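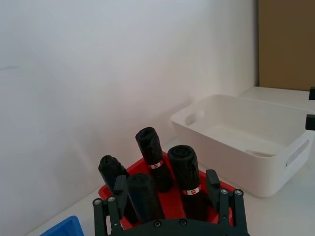

About the club

Werkstead is the robotics club of Rirngate School. It meets in the design block after lessons and is open to pupils from Year 9 upwards. Members build, wire and program arms for sorting and packing tasks, and enter one team in the Bramutel contest each September.

The current project is called Từ. The arm has to take soft or rolled household goods from a tray and put them in a bin without tearing them. Grip force and approach angle are set in code and logged for every attempt. The log now holds almost 3,000 entries, kept in a shared folder that members can read and edit.

Oi-ling Yu runs the mechanical group. Tin-yau Lau looks after software and the test log. New members spend a term in each before choosing.

There are 17 places. Forms are kept at the school office.

Page last changed 4/17/25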